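Closing the Lid

Putting a lid on a box takes a person a second or two and no thought at all. For a robot with two arms it has been a stubborn problem, and a team at Fusano has spent most of the past year on it.

The trouble is in the fit. A lid that sits slightly crooked will catch on one corner and jam. Push harder and the box slides away. The usual fix in a factory is to clamp the box in a fixture and program the arm to the same point every time. Fusano wanted a robot that could work on a bare table, with the parts left wherever they happened to be.

Its method, which it calls Redeneo, starts with people. Operators guided the arms by hand controls through the whole job, again and again, until the team had 3,037 recorded tries. A learning program then worked through the recordings and picked up how the arm motions change with the position of the parts.
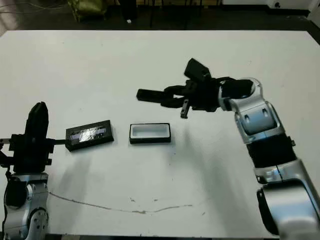
Robotics

The parts are plain. The box is small and open, black at the rim and white inside, and the black lid has a piece of shiny silver tape on its top face. Both lie flat on a white table, side by side, within reach of the two grippers.

In the final test the robot was given 100 starts, each with the lid and box in a new place. It closed the box in 83 of them. An earlier version of the program, trained on single-arm recordings, managed 41.

Most of the failures came at the pickup. A thin lid lying flat gives a gripper very little to hold, and in some runs the fingers pushed it along the table until the time limit ran out. Only 4 of the misses happened after the lid was already over the box.

The team tried 3 ways of handling that last step. The one it kept has the robot lower one edge first and then let the rest follow, much as the operators did in their recordings.

Partner company Nonov plans to try the method on a packing line in September, using boxes in several sizes.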